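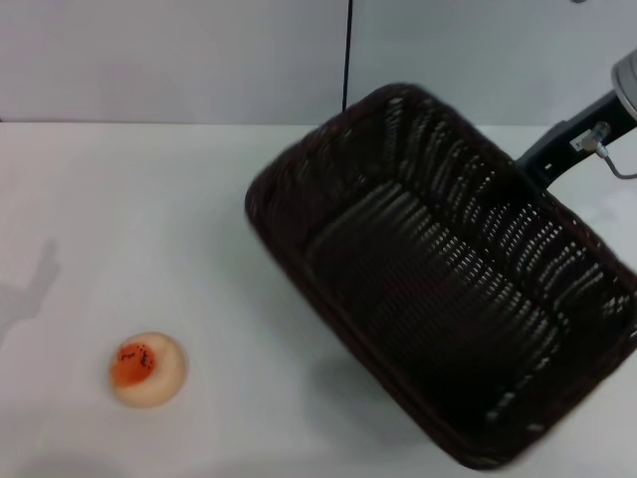 Prunow Woven Storage Basket, Rectangular, Dark Brown

Item group: Household Storage
Manufacturer: Plalus
Distributed by: Grirkari Home Supply
Sold: individually or by the case

Overview

The Prunow line was developed by Plalus for shelving, linen closets, guest rooms and waiting areas where open storage is on view and plain plastic bins are not suitable. Each basket is rectangular, with rounded corners and an open top, and is woven in one continuous pattern over an internal frame. The line is offered in three sizes, all of which share the same proportions, so that mixed sizes may be placed on one shelving run without an uneven appearance.

Prunow baskets are supplied to hotels, schools, clinics and private households. They are intended for dry indoor use. They are not approved for unwrapped food, for outdoor furniture or for use as a pet bed.

Sizes

Small: 10 inches long, 7 inches wide, 5 inches high
Medium: 14 inches long, 10 inches wide, 7 inches high
Large: 18 inches long, 13 inches wide, 9 inches high

Outside measurements are given. Inside measurements are slightly smaller on each side, and customers fitting boxed goods or file folders into a basket should allow for this. Because the baskets are woven by hand, small differences in size and shade between pieces are to be expected and are not treated as defects.

Colors

Dark Brown is the standard finish and is kept in stock throughout the year. Natural and Gray are made to order in case quantities only. The stain is applied before weaving, and the finished basket receives a clear water-based coat. Customers matching new baskets to an existing set should order one sample first – older stock may have lightened with exposure to daylight.

Matching accessories

Vilela cotton liners are available for all three sizes and are sold separately. The liner folds over the rim and is held by two ties at each short end. It may be removed for machine washing in cold water and should be dried flat. A liner is recommended wherever the basket will hold knitwear, hosiery or other fabric that may catch on the weave, and wherever small items such as pens, clips or sewing supplies are to be kept.

Flat label holders, in brass finish or black, attach to the front of the basket with wire. Lids are not offered for this line.

Load and placement

The Medium basket is rated for an evenly spread load of 6 kilograms. Ratings for the Small and Large baskets are printed on the hang tag. Heavier goods should be placed at the bottom and toward the center. A loaded basket should be lifted from beneath with both hands and should not be pulled from a high shelf by its rim.

Baskets may be nested when empty. Stacking loaded baskets directly on top of one another is not advised, as the upper basket will in time press the lower rim out of shape. Allow at least an inch of clearance between the rim and the shelf above.

Keep baskets away from radiators, heating vents and open flame. In bathrooms and laundry rooms, place them where air can move freely on all sides, and do not leave wet towels in them overnight.

Care

Remove dust with a soft brush or with the brush attachment of a vacuum cleaner on a low setting. Marks may be wiped with a cloth dampened in water and a little mild soap. Wipe again with a clean damp cloth and leave the basket to dry at room temperature before refilling it. Do not soak, and do not use bleach, furniture polish or solvent cleaners.

Loose ends may be trimmed with small scissors, close to the weave. They should not be pulled. If a strand has broken along the rim, contact Grirkari for advice before attempting a repair – rim damage during the warranty period is normally settled by replacement.

New baskets may have a faint odor from the finish. This usually fades within a few days if the basket is left unwrapped in a ventilated room.

Ordering

Single baskets are shipped in a carton with paper padding. Case quantities are as follows:

Small: 12 per case
Medium: 6 per case
Large: 3 per case

Orders of a full case or more qualify for the trade price. Institutional buyers requiring 248 pieces or more may request a written quotation, which remains valid for 30 days. Made-to-order colors require a deposit and cannot be canceled once weaving has begun. Production pauses each February, and orders for Natural or Gray placed during that month are scheduled for the following one.

Returns and warranty

Unused baskets in standard colors may be returned within 30 days of delivery in the original packing. Liners are accepted only if unopened. Return shipping is paid by the customer unless the item arrived damaged or was sent in error. Damage in transit should be reported within three working days, and the carton kept until the claim is closed.

Plalus warrants the frame and weave against faults in workmanship for one year from the date of purchase. The warranty does not cover fading, damage from moisture, or wear resulting from loads above the stated rating. Proof of purchase is required for all claims.

Page last revised June 24, 2023. Sizes and case quantities are subject to change without notice.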